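Two-arm packing cell drops the booklet – new finger pads or recalibrate?
Posted in Small Robot Cells

Deolinda Gouveia
Hello everyone! I look after a two-arm cell at our Standville shop, and it's been a good little worker, but since October the right arm keeps letting go of thin things (booklets, tickets, cards). Out of 300 picks it managed 274, and it used to miss almost none. The fingers are the yellow printed kind with the square pockets, and we have wrist cameras on both arms. Should I start with the fingers or the cameras? Pictures of the setup are below – thank you so much! 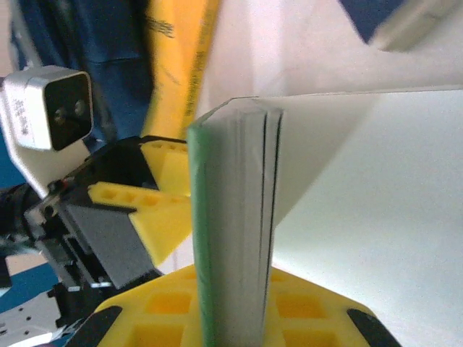
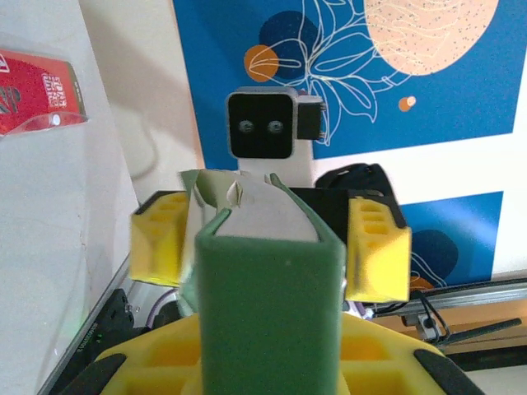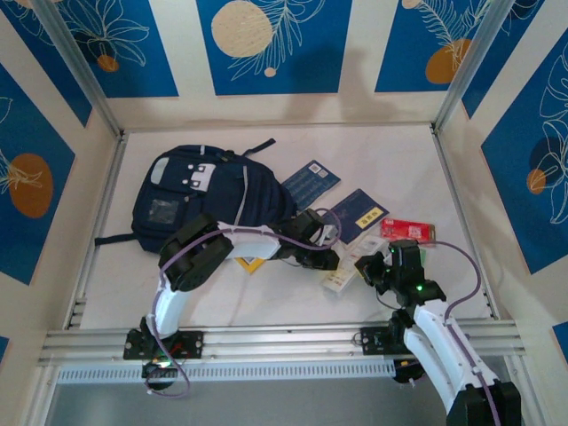
2 replies

Robles
Hi Deolinda, what a nice tidy rail! I'd start with the fingers, they're the cheap part. Power the arms down, wipe the pads, and feel for any that have gone slick or started lifting at the edges. Swap them in pairs, left and right together, then close the gripper on a strip of paper and give it a gentle tug. If the paper slides, check the finger screws before you touch the cameras – I lost a whole Saturday doing it the other way!

Fenier
could be the cables, ours pulled on the wrist. give them more slack and run 3 slow cycles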